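Unit 7: Floors, or What Everyone Walks On and Few People Pay For

Notes for the evening section of Buying and Keeping an Old House. Read before class. The lecture will assume you have, and will be dull if you haven't.

Where we left off

Last time we got the water out of the basement, at least on paper. Now we go up one flight and look down. A floor is the part of a house you use most and inspect least. Buyers will open every kitchen cabinet, flush every toilet and then walk across a dip deep enough to hold soup while talking about paint.

What a floor is made of, from the bottom

Joists run from wall to wall and do the work. On top of them goes the subfloor, which in older houses is plain boards, often laid on the diagonal, and in newer ones is sheet material. On top of that goes the finish floor, the part that gets its picture taken. When somebody tells you "the floors are original," ask which of these they mean. In the Notdale house we use as our running case, the listing said original floors. The joists were. The finish floor went in when the second owner got tired of splinters.

Boards shrink in winter and swell in summer. They do this across their width and hardly at all along their length. A gap you can slide a coin into in December may be closed by the time the lilacs are out. Do not fill it in December. Every year someone in this course fills it in December, and every year the filler pops out in little brown worms by July.

Squeaks

A squeak is two things rubbing that used to be tight. It may be a board on a nail, a board on a board, or the subfloor on a joist. It is seldom a sign of danger and often a sign of a long marriage. To find one, have a second person walk while you listen from below. To fix one, drive a screw from below if you can get there, and make sure the screw is shorter than the total thickness of what it goes through. I mention this because I once did not measure, and for a good while we had a sharp little souvenir by the dining table.

Talcum powder worked into the seam will quiet a squeak for a few weeks. So will a rug, in the sense that you will be thinking about the rug.

Slope and bounce

These are different complaints and students mix them up on the final. Slope is where the floor has gone. Bounce is what it does when you get there.

Slope that has been there a long time, with doors trimmed to suit it and no fresh cracks in the plaster, may be something you can simply live with. Slope with new cracks is a phone call. Bounce usually means joists that are too small, too far apart, or full of notches cut by a plumber with a train to catch. The Urnden house had all of these. The bathroom there had been moved twice, and each time the pipes took the shortest route through whatever was holding up the tub.

Do not jack a sagging floor up in one afternoon. The house took decades to settle and wants to be asked politely. A small turn on the jack, then wait, then another. If you hurry, the floor will be level and every door upstairs will be stuck shut, possibly with a family member behind one.

Refinishing, with prices that will annoy you

Our worked example is the ground floor of the Notdale house. The first quote, for sanding and three coats, came in at $2,503. I admire the three dollars. The second quote was $2,000 and left out moving the furniture, the stairs, and any mention of dust. Once those were put back in, the two were close enough that the choice came down to who returned calls.

Before you sand anything, find out how much wood is left. Pull up a floor vent and look at the cut edge of the boards. If the top of the groove is thin as a cracker, the floor has had its last sanding, whatever the rental counter tells you. A light scuff and a fresh coat may still buy you years.

If there is old paint or old dark glue, have it tested before it becomes airborne. I don't grade on this one. I just want you all back next term.

Dark stain or light

This is taste, so I will be brief and unfair. Dark floors look grand at night and show every crumb by day. Light floors forgive crumbs and show where the dog sleeps. Put your test patches in the room itself, by the window and again in the dullest corner, and leave them there for a few days. A color chosen under store lighting is a color chosen for the store.

Cleaning

Damp mop, well wrung. No steam. No vinegar, whatever your aunt says. Skip the products that promise to "restore," since most of them leave a film, and the film has to come off before any new finish will stick. Felt pads go under chair legs and need changing more often than anyone changes them.

For next class

Read the Verschueren booklet on joist spans, all of it, including the tables. Yes, the tables.

Look at the Plultaleo floor plan in your packet and mark where you would expect bounce. Bring a pencil, as you will be changing your mind.

Walk one room of your own home in socks, slowly, and write down what you feel. Half a page is plenty. Please do not bring samples.

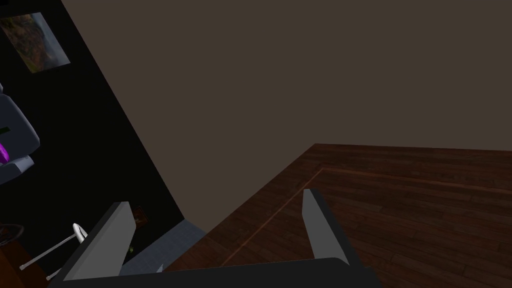 Late half pages go in the tray outside my office before seven in the evening, after which the building is locked and the tray is on the wrong side of the door.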